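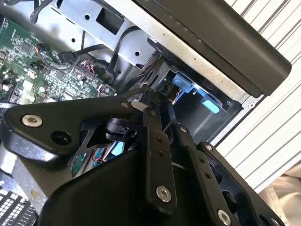

So the old desktop is finally on the table with its side off, and I'm knee-deep in what I've been calling the guts phase. If you've been reading along you know I spent most of the fall teaching the arm to sort kitchen stuff, which was fun, and the policy got decent at it, and then I got bored of cups. Computers are a different animal. Everything is held in by something else, and half of it is the same shade of gray!

The setup is the same as before. I move the leader arm, the gripper follows, the wrist camera records, and at the end of each try I hit a pedal to keep it or toss it. One keep is one episode. I'm shooting for 60 good ones per task before I train anything, and a task is small: go to the light blue drive latch and touch it, go to the latch and close on it, find the red and black wires and hover over the connector without bumping anything. That last one sounds silly but I want the model to learn where NOT to put its fingers.

The blue latch was a great place to start, by the way. It's bright, it sits right there by the metal cage, and you can pick it out even when the gripper is hogging most of the camera view (and it does hog it, those black plates are huge once you get down inside a case). The cables are a whole other story. The thick black one loops down toward the drive area, and if I nudge it in one episode it sits differently in the next. At first I kept putting it back the same way every time. Then I read through the Carwood notes again and they say to let things drift a bit, so now I leave it wherever it ends up and only fix it when it's really in the way. My tidy side hates this.

Count so far: 654 episodes in the Stikari folder, across everything, cups included. I tossed a bunch more than that. My worst habit is hesitating. I'll come in over the motherboard, stop, think about it, wiggle, then commit, and of course the model learns the wiggle. After the kitchen round it would do this little nervous pause over every mug, exactly like me. Kind of embarrassing to watch your own bad habits played back by a machine. What's helped is doing 2 dry runs with the recorder off, then recording the third without stopping to think.

Light is the other thing I keep fighting. The blinds are right behind the table, and in the morning the sheet metal throws glare all over the place. I used to wait until evening so every episode looked alike. Now I do a batch before breakfast and a batch around nine at night and mix them. We'll see if that pays off. I did switch the exposure to fixed, and I like the footage a lot better for it.

Next up is unplugging things, starting with the flat SATA connector, and I'm a little scared of it. Pulling takes a straight line and a firm grip, and I have no feel for force through the leader arm at all. Might practice on a junk cable clamped to the table first. Somebody over on the Sotelo board suggested foam tape on the fingertips, so I've got a roll of that coming Saturday.

If you have a dead PC and you're anywhere near Prallomthorpe, drop me a note. I'd love a couple more cases with different layouts, the uglier inside the better.

Recent posts
Cups, round three: it finally stopped tipping the blue one
My pedal broke and I learned to solder
Renaming 3415 files so you don't have to
What I keep, what I toss
Leader arm squeak, fixed (mostly)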